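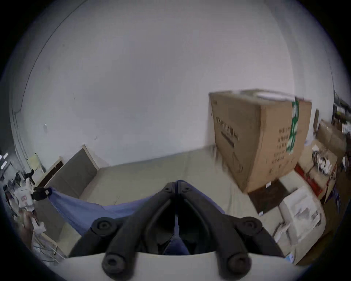 Search tickets, parts, people

Reading time: 3 min

Blue cloth jobs stop with "grip lost" on the late shift
Opened by: Vilhjálmur Lykkegaard
Site: Brarnura, textile returns
Assigned to: Curner support, Soledad Sosa
Status: closed, with one open question

Vilhjálmur Lykkegaard
Hello. Since the update our folding cell stops many times with the message "grip lost". It happens only with blue cloths. With the white towels it can run the whole shift and I do not hear it. When it stops, a person must go in, take the cloth away, close the gate and press reset two times. I wrote down the stops for one shift and there were 32. Before the update it was maybe three or four. Please tell me which settings I should send to you.

Soledad Sosa
Thank you for the clear report. Please send the grip settings page and the log from the last shift. Did somebody change the fingers or the finger pads at the same time as the update?

Vilhjálmur Lykkegaard
Both files are attached. The pads were changed in March, so a long time before. Closing force is 100, the same as always. Wait time before lift is 700 milliseconds, and I am almost sure this was longer before, but I did not write it down. This is my mistake.

Soledad Sosa
The wait time was 900 in the old version. The update put it back to the standard value. Please set 900 again and run one cart of blue and one cart of white.

Vilhjálmur Lykkegaard
Done. White cart: no stops. Blue cart: 11 stops. It is better but it is not good. Aatos Saarela stood by the cell for the blue cart and he thinks that the fingers close too high, above the fold, so they take only one layer and the rest slides out. He worked at the folding table for many years before we had the cell, and he says that with the hands you feel this at once and go a little lower without thinking.

Soledad Sosa
This is a useful remark. In the log the grip point for blue is higher than for white, by 6 mm. I believe the cell does not find the edge of the dark cloth well and takes the middle value. Please lower the grip point for the blue program only, 6 mm, and do not touch the white one.

Vibeke Mogensen
I write here as shift leader because it concerns my people also. Each stop is a walk for the person who packs, and the packing does not wait. When the cell came we were told that one person can pack and watch the cell together. With few stops this is true. With 32 it is two jobs. Until the ticket is closed I have put a second person on late shift, and I ask that the hours are written on the cell and not on the packing team.

Vilhjálmur Lykkegaard
I agree with Vibeke and I have passed it to Poul Ingvarsson, who has the budget for the cell.

Vilhjálmur Lykkegaard
Result with the lower grip point, Oct 19, 2018: we ran 144 blue cloths and had two stops. One of them was a cloth with a torn hem, so I would not blame the cell. White towels are the same as before.

Soledad Sosa
Very good. Please save the blue program under a new name, so that the next update does not write over it. I have also asked that the wait time is kept during updates.

Vilhjálmur Lykkegaard
Saved as Kioko. The late shift has now a printed page at the gate with both values, and Aatos is allowed to change the grip point himself, up to 10 mm, without calling me.

Poul Ingvarsson
Hours for the second person are moved to the cell. Still open: who gets the training for the settings on early shift? Vibeke, please send me one name.

Ticket closed by Soledad Sosa. To open it again, reply with the ticket title.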